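Polling place safety check, Gistau Ward – August 2020
Filled in by Bernardo Coelho

Entrance ramp: OK. Handrail is firm on both sides.
Voting booths: 6 checked. One has a loose leg – must be repaired before voters come.
Ballot box seals: OK. Numbers agree with the list.
Fire exit, Stidham Road side: NOT OK. The door opens, but chairs are stored behind it. I asked the same in April.

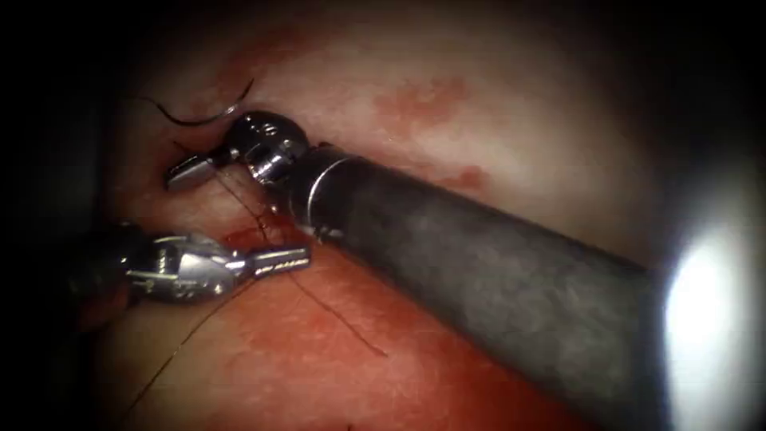
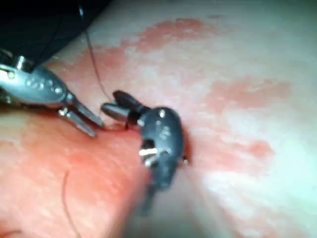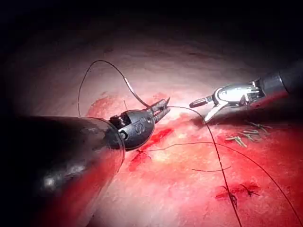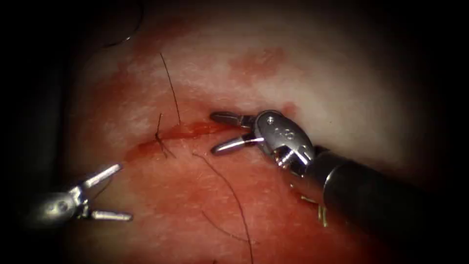

Comment from Farooqui: The chairs can go in the council store, I have the key. Please also look at the lamp over the ramp, it was dark there at the last election.

Lamp over ramp: weak. New bulb is ordered.
Floor marks for the queue: 11 placed, 3 must be glued again.
Voters on the register for this room: 293. One door for entry is enough.
Second visit: after the chairs are moved.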